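About Nevik Travel

Nevik is a small travel company based in Flidley. We arrange food-led trips for people who would like to eat where the locals eat and have someone else sort out the trains. We run group tours of two to ten days and also plan private journeys for families and couples.

The company was started by Purificación Valcárcel, who had spent years booking rail holidays for other firms and wanted to run shorter routes with more time at the table. The first trip went to Bramau, a market town with a covered food hall and a good many family-run dining rooms. We still go there more than anywhere else.

What we do

We now work with 160 hosts. Most are cooks, bakers, growers and guesthouse owners, and a few are retired people who simply like having visitors for lunch. Hosts set their own menus and their own prices. We pay them directly, within seven days of each visit, and we don't take commission on anything you buy from them while you are there.

Group tours run from spring to late autumn. A typical day has one long meal, one visit and a free afternoon. Breakfast is always included. Evening meals usually are, though we leave at least one night open on each tour so that you can find your own place. Our guides will suggest somewhere if you ask.

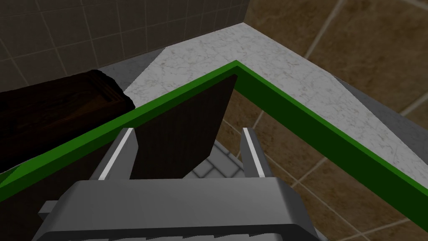 Gripper fingers and countertop, computer-rendered bathroom.

Where you will stay

We use guesthouses and small hotels, most of them within walking distance of a station. Rooms are plain and clean. Some of the older buildings have no lift – please tell us when you book if stairs are a problem and we will find a ground-floor room or a different house.

Single travellers pay the same rate per person as couples on all group tours, for as long as the single rooms last. After that there is a supplement of £197.

Our partners

In Bramau our ground arrangements are handled by El-Sayed, a family firm that has run minibuses and walking tours in the district for two generations. They meet every group at the station and can be reached by phone day or night during your stay.

Booking and contact

A deposit of £500 per person holds your place. The balance is due eight weeks before departure. Dietary needs should reach us by the same date – hosts buy fresh and need the notice.

The office is open on weekday mornings, and visitors are welcome. Brochures can be posted on request.

Page last updated May 30, 2025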